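Section 3. Before You Order

Read this section before signing anything. The Lunier two-arm bench cell is sold in pieces, and the pieces arrive on separate invoices. Coneck has learned from its own purchasing department that the quotation for the arms is the cheerful part.

3.1 Work out what you are paying for

1. Write down the job in one sentence. "Move small bottles from a bin to a tray" will do. If the sentence needs a semicolon, you are budgeting for two cells.

2. List every object the cell must pick up, with its width at the point where the fingers will close. The standard fingers open to 82 mm. Anything wider goes on a separate list headed "custom fingers," and that list gets its own budget line.

3. Decide whether you need both arms. A second arm doubles the price of the arms and does not double the output. Order it if one hand has to hold while the other works, or if the reach study (3.2) says so. Wanting the cell to look impressive on the tour route is a marketing expense and should be billed there.

4. Add the table, frame, bins, trays, cables, and spare fingers. The base package includes two arms, two grippers, and one controller. It does not include anything for them to stand on.

NOTE: Spare finger sets are part no. 2443. Order 3 sets with the cell. Ordering them later costs the same per set, plus freight, plus a week of people asking when they will get here.

3.2 Plan the space

1. Tape the table outline on your floor at full size. Leave 60 cm clear on every side that a person will use.

2. Mark both arm bases along the far edge, then mark where the bins and trays will sit. Leave bare tabletop between the containers and the near edge if operators will be swapping trays by hand.

3. Run the simulation with your own container sizes entered. The default containers are very well behaved. Yours may have lips, handles, or a lid somebody insists on keeping.

4. Check the overhead clearance with each elbow at its highest point. Dinesh Katiyar in our applications group will review the layout at no charge if you send it before the order. After the order he charges by the hour.

CAUTION: Do not plan to fasten the arms to an existing workbench until Coneck has approved it in writing. A bench that feels solid to a person leaning on it can still move under two arms stopping at once.

3.3 Budget for the first year

1. Set aside money for installation, operator training, and the risk assessment. These are three lines. Do not roll them into one called "misc."

2. Expect set-up time on the customer side. At the Ouellet plant it took over 3 weeks, most of it spent agreeing on which bin.

3. Put one named person in charge of the cell and include their hours. "Everyone will pitch in" has never yet calibrated a gripper.

4. Ask for the service contract price at the same time as the cell price. It is the only moment when you have any bargaining power.

NOTE: Prices quoted before October are held until the end of the year. Send the completed planning sheet to Jitendra Dhillon in sales, and keep a copy.
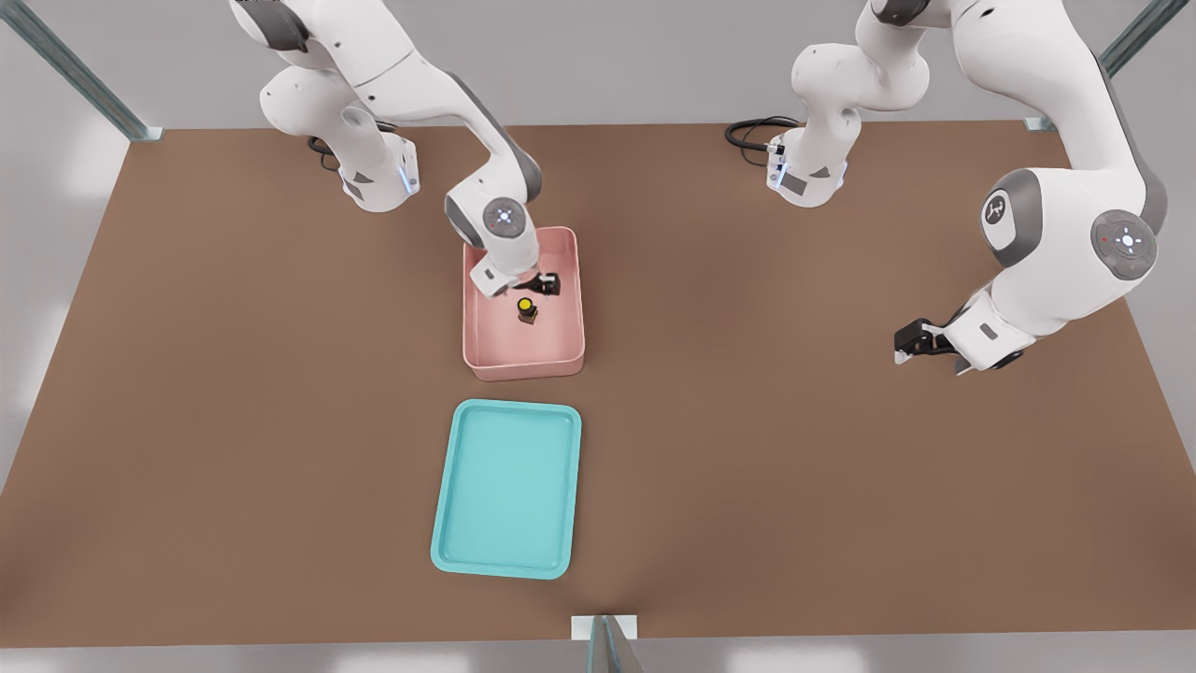
Can we buy the cell with one arm and add the second one later?
Order the two-arm table and controller at the start and you can add the second arm whenever the budget allows. The single-arm versions of both are cheaper, but neither can be upgraded, so you would be buying them twice. Plan on a new risk assessment when the second arm goes in.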